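Housing and Interiors, Unit 4: Small Bathrooms

Reading for Thursday: the Hayes packet, pages 103 to 119.

Last week covered kitchens and the work triangle. Bathrooms have fewer fixtures, but the plumbing fixes most of them in place, so the order of decisions is different. Start with the drain. The toilet has the largest waste pipe and is the most expensive fixture to move. Place it first, then the tub or shower, then the sink.

Clearance is the open floor a person needs in front of and beside a fixture. Measure it from the finished wall, after tile, and check it again with the door open. A door that swings in can take up floor you were counting on. Pocket doors solve this but need a wall free of pipes and switches.

Long, narrow rooms are common in older row houses. Putting all the fixtures on one wall keeps the pipe runs short and leaves a straight walkway. A fixture on the end wall costs more in pipe but can free up the sides.

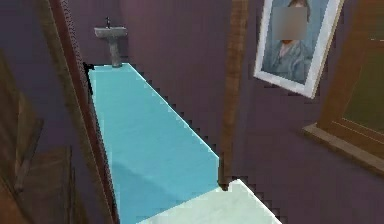 Fig. 2. Rendered narrow bathroom with a pedestal sink at the far end.

A pedestal sink saves floor area and gives up storage. A vanity does the reverse. Wall-hung sinks fall in between – the floor stays clear, but the wall needs blocking behind it.

Color and light: dark walls absorb light, so plan for more of it at the mirror. Put lights on both sides of the mirror if there is room.

Homework: draw the Plemum apartment bathroom to scale, with two different layouts. Mark the drain, the door swing and all clearances.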